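Two Hands, One Very Small Sink
Consuelo Benavides, Burnport 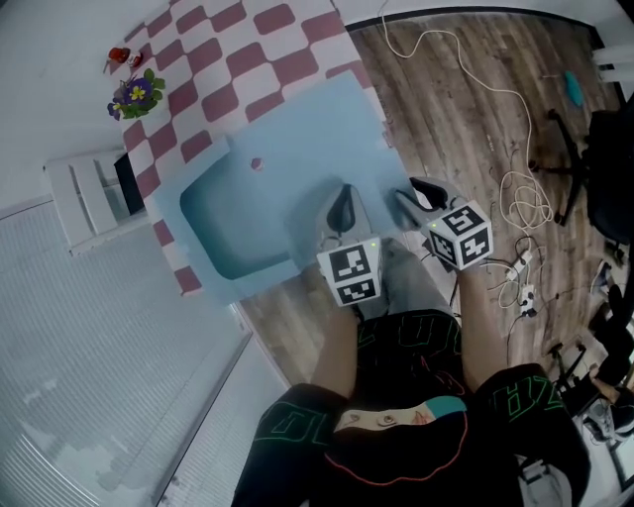 I've been trying out grippers for 19 days now and I still can't make up my mind, which is driving Dagmar Hrnčiar up the wall. She wanted a yes or a no by the end of the first week! The choice is between the Sturer pair and the Puma pair, both the hand-held sort, where you do the job yourself and the arm learns from it later. Each gripper carries a white cube covered in black-and-white tags, so the tracking knows where your hand is, and a little green light up top that I've started glancing at without meaning to. The jaws are grey with black pads inside, and reaching over the edge of the light blue sink is where you find out how long your forearms really are.

On weight, Puma wins easily. I can go for 31 minutes before my wrists start moaning, and with the Sturer I want a cup of tea well before that. But the Sturer closes so nicely (a soft, even squeeze, no snap at the end) and I dropped far fewer spoons with it. Dagmar says I'm just gentler when I'm tired, and she may have a point.

What I'd love is the Puma body with the Sturer trigger. I rang Stosstead, who sell both, and the chap there laughed and said he'd pass it on. Until then we're keeping 2 pairs on loan through to July, and next I'm swapping the spoons for teacups.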